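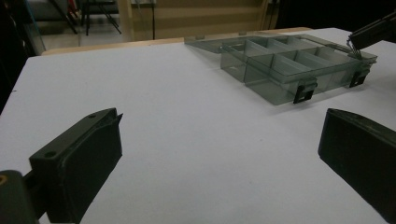 The work table with the parts box, seen from the hand-held gripper.

**Kellell Robotics Club – progress report to the Hirvonen Fund**
29/07/2023
Prepared by Anneli Nurmi, club leader

**What the grant was for**

The fund agreed in March to support a student project on handling small parts with two grippers. The members chose the task themselves: open a divided plastic box, take out a named part, put it back and close the box again. They call the project Nurkier, and that name is on the shared folder and the log sheets.

**Work since the last report**

The box has taken up most of the term. It is a see-through organiser with a row of compartments and two latches along the front. The latches are small and dark, which helps, as the walls of the box are hard to make out against the white table. The members tried a second box with a solid lid for two weeks and then went back to this one, mainly so that earlier recordings could still be used.

We now have 1,459 recorded attempts at the latch and lid steps. Of these, 200 have been set aside for checking and are not used for training. Sorting and labelling was slower than planned. Two of the older students wrote a short guide to what counts as a finished attempt, and the labels have agreed much better from one person to the next since it was brought in.

Results so far:

- Opening one latch: works most of the time when the box is square to the table edge, less often when it is turned.
- Opening both latches in a row: works in up to half of the attempts. The usual fault is that the box slides when the second latch is pulled.
- Lifting the lid and laying it flat: reliable.
- Picking out a part: only started in the last three weeks. No figures yet.
- Closing the box: not started.

**Attendance**

There are 17 members on the list and 10 of them come every week. The rest come when school work allows. Three joined after the spring open evening and have been put on recording first, as it needs the least background.

**Spending**

Most of the equipment money has gone on fingers, fixings and a replacement cable. The order from Fastbridge came in two parts and the second was late – we lost one session to this and used it for labelling. The travel money has not been touched. I would like to move it to equipment and will send the form separately.

**Problems**

The box sliding is the main one. The members do not want to stick it down, because the finished task is meant to work on a bare table. They are trying to hold the box with one gripper while the other works the latch. It is harder to record, and new members need a few sessions before their attempts are good enough to keep.

Storage is also short. Recordings are copied to one drive at the end of each session and it is nearly full.

**Next term**

- Finish the two-latch step with the box held by one gripper.
- Record picking from the end compartments, then the middle ones.
- Buy a second drive.
- Give a short demonstration for parents and the fund, if a date can be agreed.

The full log sheets can be sent on request.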